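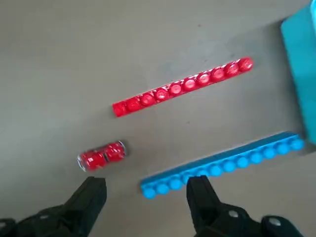
Estia Building, Residents' Services Group
Minutes of the December meeting

Present: chair, secretary, building manager, representatives of floors 1 to 4, one observer from Malico (heating contractor).
Apologies: representative of the ground floor units.
The meeting opened at 6:30 p.m.

1. Minutes of the previous meeting
Approved with one correction. Under item 5, "return valve" should read "supply valve."

2. Matters arising
2.1 The stairwell lights between floors 2 and 3 are now on the same timer as the rest of the stairwell. Closed.
2.2 The quote for repainting the bike room has not been received. Carried forward.
2.3 The key log was checked against the key cabinet. One key to the meter room is unaccounted for. The building manager will have the cylinder replaced and the cost charged to general maintenance.

3. Heating
3.1 Malico reported on the balancing work. All risers on the north side have been adjusted. The south side is complete except for riser 4, where the shutoff valve does not close fully. The riser has to be drained before the valve can be changed.
3.2 Draining riser 4 will leave 13 apartments without heat for one working day. Floor 3 asked that the work not be done during a cold spell. Malico will give notice 48 hours ahead and will postpone if the overnight forecast is below freezing.
3.3 The pump in the boiler room was found running at its highest fixed setting. It has been changed to proportional pressure. Floor 4 reported less noise in the pipes at night. Floor 1 reported no change.
3.4 Residents are reminded not to bleed radiators themselves. System pressure was low on two visits and had to be topped up.
Agreed: valve replacement on riser 4 to proceed at the quoted price of $1,122, parts and labor included.

4. Laundry room
4.1 The supplier, Skastusell, has replaced the door seal on dryer 2. Dryer 1 still stops before the end of the cycle. The supplier attributes this to lint in the exhaust duct, which belongs to the building.
4.2 The building manager will get a price for cleaning the duct along its full length, including the roof outlet.
4.3 A proposal to extend laundry hours to 11 p.m. was discussed. Floor 1 objected on grounds of noise. Put to a vote and not carried.

5. Elevator
5.1 The annual inspection was passed with two remarks: a worn guide shoe and a faded load plate in the car. Both are covered by the service contract with Simon.
5.2 The emergency phone connects, but the voice at the car end is faint. To be reported to Simon as a separate fault.

6. Common room
6.1 The booking sheet will move from the door to the notice board in the lobby. Bookings may be made up to 30 days ahead.
6.2 The toy shelf is to stay in the common room. The lower cabinet will be cleared of old paint cans to make space for it.
6.3 The radiator cover is loose at one end. Building manager to refasten.

7. Any other business
7.1 Floor 2 asked whether packages may be left in the lobby overnight. The house rules do not permit it. A reminder will be posted.
7.2 Salt for the front steps has been ordered and will be stored under the stairs.

8. Next meeting
Same time, common room. Riser 4, the duct price and the bike room quote will be on the agenda.

The meeting closed at 7:50 p.m.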